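Kolemberg grip fault

The Kolemberg grip fault was a software error in the Isard household manipulation system, a control program for single-arm kitchen robots developed at Millulach. The fault caused the gripper to report a secure hold when its fingers had not closed on anything. It was found in simulation and was disclosed on October 5, 2021. The name comes from the Kolemberg test series, in which it was first recorded.

Background

The Isard system was written to move food and tableware between worktops, trays and plates. Before release, each version was run through the Kolemberg series, a set of 2589 simulated trials in a model kitchen. Trials used items of differing shape and stiffness, among them thin vegetables, which had long been a source of difficulty for two-fingered grippers.
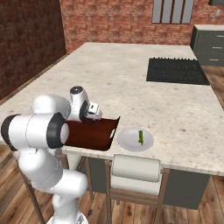
The simulated arm at the kitchen island, with its gripper above a corner of the wooden tray.

Description of the fault

The controller judged a grasp by two signals: the force at the finger pads and the distance between the fingers. When the force reading was missing for a short period, the program kept the last valid value instead of marking the reading as lost. If that value came from an earlier successful grasp, the arm treated the new attempt as complete and began to lift.

In most trials the result was an empty lift. In 151 trials the arm went on to carry out the whole placing movement with nothing held, and entered the task as finished in its log. A smaller group of trials was considered more serious. In these the fingers were in contact with the rim of a tray or plate, and the arm pulled the object towards the edge of the worktop while reporting normal operation.

Slender items raised a separate problem. Where two stalks lay close together, the wrist camera often recorded them as one object, and the planned finger opening was then wrong for either stalk taken alone.
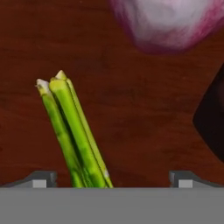 The combined effect was hard to detect from the logs, as a wrong opening and an old force value could together fall within the accepted limits. The review therefore compared the logged result of each trial with the final position of the objects.

Correction

A revised controller, known as Bhutto, was issued later in October. It discards any force value that has not been renewed and stops the arm if no new reading arrives. It also requires a second check of the finger distance after the first part of the lift. The review repeated 1069 of the trials with the new controller and found no false report of a secure hold. The error in separating stalks that lie close together was listed as a known limitation and was left for a later version.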